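4 Preparing the table for an assembly task

Document revision 2026-03-25. Valid for the Pletico arm controller, software release 2024 and later.

This section explains how to set up the table before the arm starts a small electrical assembly task. Please read also 4.4, where we write what the arm can do today and what it can not. Many customers of Ikomex ask us if the machine can take over a complete work place. At the present time the answer is no for most work places, and it is better to know this before you plan the shift.

4.1 Covering and fixing

1. Switch the controller to HOLD.
2. Lay the padded sheet over the table top and fold it over the front rim.
3. Fix the sheet with tape. Press the tape down with the flat hand over its full length.
4. Push with one finger against the sheet in several places. If it slides, add more tape.

Note: Small dimples in the sheet are allowed. A fold that stands up is not allowed, as the fingers of the gripper can catch it.

4.2 Placing the parts

1. Put the open enclosure in the middle of the table, with the inside facing up. The DIN rail must be fitted already.
2. Put larger boxes at the back, with the cover closed.
3. Collect wall plates in a shallow dish. They may overlap.
4. Place the capacitors upright and with free space on all sides.
5. Teach the parts with menu item 1467 (Part List) and confirm.

Caution: Use only discharged capacitors. The arm does not measure voltage, and the gripper has metal on the outside.

4.3 First run

1. Set the speed to level 2.
2. Step back behind the floor line and release HOLD.
3. Watch the first complete pick. Keep one hand at the stop button.
4. If a part falls over, press stop, put it upright again and start from step 1.

4.4 What to expect

Picking up a rigid part that stands alone works well. In the tests at our Vindstead workshop, the arm could work a long time with such parts without help. Thin leads are difficult. They bend, and the camera loses them easily against a dark part. Snapping a device on the rail needs a feeling for force which a trained person has after one morning, and the arm still makes mistakes here.

The same is true for chores at home. The Hedegaard trial kitchen uses the same controller for clearing a table, and cups are fine, but a wet cloth is not. We do not recommend to leave the arm alone with either kind of work.

Note: A new part list for flexible parts is planned for May.

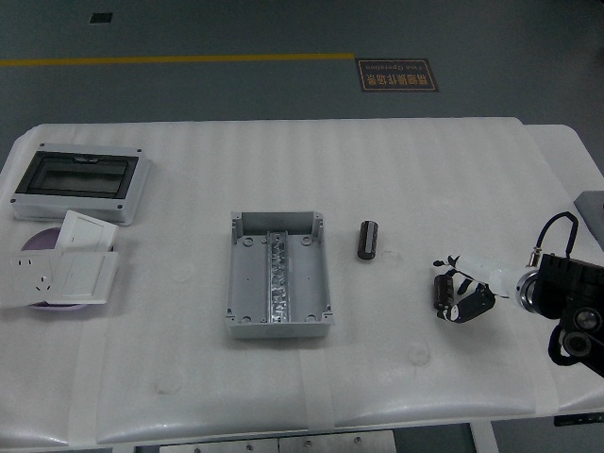
Figure 4-1. Table with covered top, open enclosure with DIN rail, and gripper at the right.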